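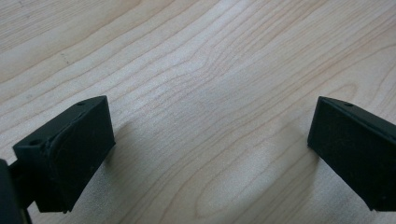

Reinholz House — Shared Workroom
Table and Work Surface Inspection, November
Inspected by: Marlene Weidemann
Reviewed by: Heike Rathjen

Scope
Wooden tabletops in the shared workroom and the adjoining Futlow Room. Chairs, shelving and floor coverings are recorded on a separate sheet. Each item is marked Satisfactory, Attention or Fail. Any item marked Attention must carry a comment and a named person.

Section A. Surface

A1. Top is free of splinters and raised grain.
Satisfactory. Checked by hand along the grain and across it, under the side lamp.

A2. Finish is intact, with no bare or sticky areas.
Attention. The finish on the window table feels thin at the seating side. Recoat before the spring term. H. Rathjen to obtain the same matte oil used last year; the gloss product left at the back of the cupboard is not to be used.

A3. No cracks or open joints wide enough to catch a fingernail.
Satisfactory. Curved lines in the grain should not be reported as cracks. Two such reports were received last term, and both concerned the natural figure of the wood. Inspectors in doubt should draw a fingernail across the line.

A4. No burns, ink or adhesive residue.
Satisfactory. One small glue spot removed from the Futlow Room table with a plastic scraper.

A5. Surface does not produce distracting glare for seated users.
Attention. Pale tops reflect strongly when the ceiling lights and the window blinds are both fully open. Users doing close work have asked for the blinds to be kept half drawn after 3 p.m. A notice will be placed beside the switch.

Section B. Edges and Corners

B1. Edges are rounded and smooth to the touch.
Satisfactory.

B2. Corners are free of chips and loose fragments.
Attention. Chip at one corner of the Gondolley table, sanded on the spot. Filling is still required — M. Weidemann.

Section C. Stability

C1. Table does not rock under hand pressure at each corner.
Satisfactory after adjustment. One leveling foot on the window table had worked loose and was tightened.

C2. Underframe bolts are tight.
Satisfactory. A 5 mm hex key is kept in the top drawer and must be returned there.

C3. Load label is present and legible.
Fail. The label is missing from the Gondolley table. The limit remains 200 pounds, evenly distributed. Standing or sitting on any table is not permitted. Replacement label requested.

Section D. Use and Cleaning

D1. Approved cleaner is available and labeled.
Satisfactory. Mild soap solution only. Cloths must be wrung out well before use.

D2. Cutting mats are available.
Attention. Six mats are listed in the inventory, and one could not be located. Cutting directly on the wood is not allowed, including light trimming with a craft knife.

D3. Hard or heavy equipment is set down on a mat or felt pad.
Satisfactory at the time of inspection. Items should be lifted when moved and never pushed across the top.

Result
Tables may remain in use. Item C3 is to be corrected before the Gondolley table is used for storage of any kind. Remaining comments are to be closed by the next inspection, and completed work should be initialed on the copy held in the Rernetden office.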